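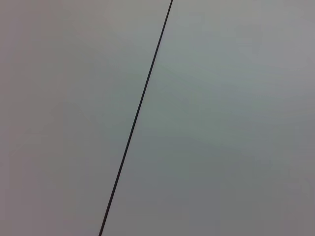
Smadi is a small collection of notes and pictures on packing and unpacking shopping bags at a table, and I have tried to write this page the way I would explain it to a neighbor over coffee. 

There are 219 entries in all, and 61 of them have longer notes. Each entry has a short title, the kind of bag, and whatever the note-taker cared to say about handles, folds and seams. 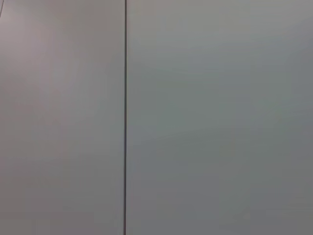

Titles are in lower case. Kinga Sipos and I went back and forth on the word for the folded part at the bottom of a bag, and we settled on "gusset" – please use it if you send in notes of your own. Bags lying on their sides are filed under "tipped", whatever they hold.
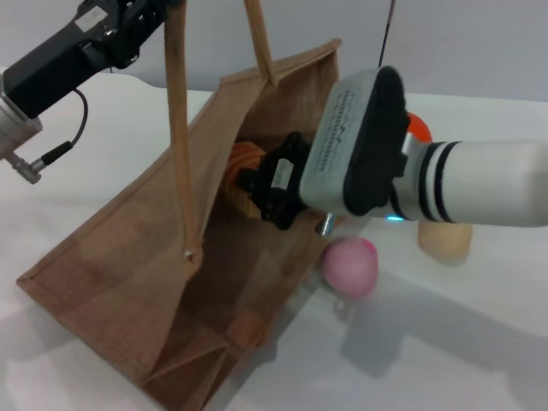 Dezső Lengyel wrote back that "tipped" is too broad, and that he would like a separate word for bags with the handles pulled out straight. I've put it on the list for version 2.

Last edited 12/18/18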